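Gredow Forums > Workshop > Odds and ends

Identifying bits from the bottom of a parts drawer

tandden_shed
Clearing out a drawer of electrical odds and ends, bought as a job lot from Kozan in June. The listing said 3000 pieces and I can believe it. Most is sorted but a few things have beaten me. The first lot is a white plastic C shape with a little tab at each end, plus three small parts I found near it.

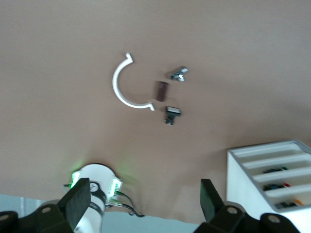
I'd like to label everything before it goes back in the drawer. I've got 56 small tubs and 11 are still free, so I don't want to waste one on rubbish.

mossop70
The C is a retaining clip. Tabs at the ends are for squeezing it.

Pell_wick
Not convinced. Retaining clips that size are normally steel. I'd say cable guide off a printer or similar. The black thing with the pale top looks like a push switch, the dark brown one could be a small capacitor. No idea on the shiny one.

mossop70
Plenty of plastic ones about. Somari used to sell them in bags of 70.

tandden_shed
It does flex a bit if you squeeze the tabs, for what it's worth. Put it under "clips, maybe". The other thing I can't decide on is a small box with an orange lid, a screw in each corner and a round hole in the middle. I assume a button goes in the hole but I haven't found one to fit.

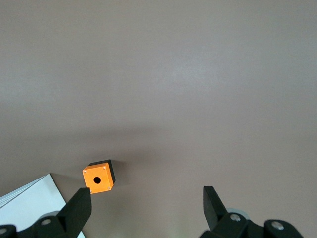

The lid seems sound and the screws turn, so I'm inclined to keep it.

Pell_wick
Keep it. Single button enclosure. Measure the hole before you order a button, they come in several sizes.

grindle_b
I'd bin the lot. You can buy a new box with the button already in it, and you'll never use that clip.

Pell_wick
Bit daft to bin a good box.

mossop70
Agree with Pell on that one. Still a retaining clip though.

tandden_shed
Box is staying. Will measure the hole tonight and post the size.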